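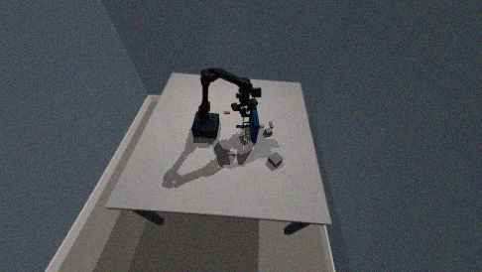 I gave up on a novel last week at page 90, which is an awkward place to give up. Any earlier and you can say you only dipped in. Any later and you might as well finish, on the grounds that you've already paid for the ticket and the ice cream. The book was called Bevine, it had been pressed on me by two separate friends, and it was perfectly good. The heroine was clever and her mother was dreadful in a believable way. There was a bakery, but it was failing, so I forgave it. I put it down one evening to look for my glasses and simply never went back.

What bothered me wasn't the stopping. It was that I then had to decide what to say about it. I keep a reading blog, as some of you have noticed, and the done thing on a reading blog is to review what you finish and keep quiet about the rest. The result is that anyone going by my archive would think I was the easiest woman in England to please. Four stars, four stars, five, a three for the one with the horse. Of course they're all fours. The ones and twos are under the bed.

So my proposal is that we should all review the books we abandon, and say where we got off. I know the objection, as I've made it myself, quite pompously, in other people's comments. You can't judge a book you haven't finished. The last third might have redeemed everything! Well, it might. But I don't know another walk of life where we accept this. If I leave a restaurant after the soup, I am allowed an opinion on the soup. I'm not going to make claims about the pudding, but it does seem to me that the kitchen had its chance.

The rule would have to be that you own up. Page number at the top, no hiding it, and no remarks on the ending, however confidently you've guessed it. (I guessed the ending of Bevine by the second chapter. I'd put it in a sealed envelope if anyone cared.) After that, say what made you stop, as exactly as you can manage. "Couldn't get into it" is no use to anyone. It's what people write when they mean something more interesting and can't be bothered to find out what.

When I made myself do it properly, the reasons were a bit embarrassing. One thriller I left because everyone in it ran their hands through their hair. A family saga called The Jonside Letters, which I had really looked forward to, lost me because the letters were all so well written. Four generations of farmers and not one of them ever wrote to say thanks for the socks. And there was a fantasy I was enjoying very much until I put it down for a fortnight in October and came back to find I could no longer tell the uncle from the river. That one was entirely my fault, and I'd say so in the review.

You see how useful this would be, though. If you can't bear well-turned letters either, you've been warned. If you love them, I've just sold you a book, and I've done it more honourably than I would have with three stars and the word "uneven".

There's also the matter of the long book. Thân is about 1000 pages in the edition I have, and it's been on my bedside table long enough to leave a mark. Readers who have finished it are devoted to it. They would be, wouldn't they? I don't mean they're lying. I mean that the people who didn't like it stopped, and said nothing, and so the only voices left at the top of the mountain belong to those who enjoy mountains. I'd love to hear from somebody who turned round at the first gate. I'm at page 212 myself and still going, before anyone writes in, but I have begun to skip the dreams.

A friend of mine, who reads far more than I do and remembers it, thinks all this is unkind to authors. They spend years on the thing and you chuck it over a hairstyle. I do take the point. I'd only say that I suspect most authors know perfectly well that people stop, and that a short, civil note explaining where and why is less insulting than silence. It's certainly less insulting than the review by someone who plainly skimmed the second half and is now being lofty about the "pacing". We've all read those. I have written one, for a dull little spy novel called Nekano, and I gave it three stars for a finale I'd taken in with one eye on the potatoes. I've since gone back and amended it. It now says I read as far as the ferry.

And I don't think we should be giving stars to the unfinished ones. A star rating says "I have seen the whole thing and this is my verdict", and we haven't, and it isn't. Page number, reason, and what you picked up next, which tells you a surprising amount about the state a reader was in. After Bevine I read 12 old detective stories in a row, all of which I'd read before, two of which I could recite. That doesn't reflect badly on Bevine. I was tired and I wanted somebody to be arrested.

I've started a page for these, linked from the sidebar and headed "Got Off Here". There are 5 on it so far, and one of them is a book I know several of you adore, so be gentle with me in the comments. You're welcome to add your own. Put the page number first.

Posted September 2024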